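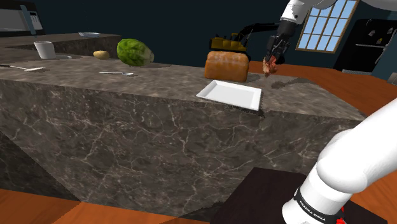
Why does bread go stale?

Quick answer – it's not just drying out! Most people think the water has all gone. Some has. But bread goes hard even in a sealed bag. Weird, right?

Flour is full of starch. Tiny grains of it. In the oven the starch soaks up water and goes soft and squishy. Lovely fresh bread.

Then it cools. The starch slowly lines itself up again, in neat stiff rows, and the crumb gets firm. Thats staling.
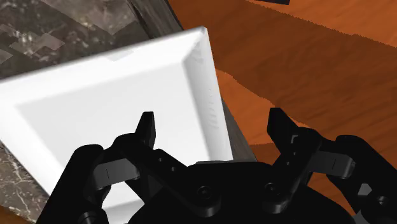 Cold makes it happen faster, so the fridge is a bad place for a loaf. The freezer is fine – everything stops moving about in there.

Can you fix it? Sort of. Toast it! Heat loosens the starch agian, but only for a bit. Eat it quick.

And mould? Different thing. Mould is alive. Fuzzy green bits mean the bin, even if its only one corner.

Try this: one slice in the fridge, one in a bread bin, both in bags. Squeeze them after 7 days. No tasting.

Su-bin Tak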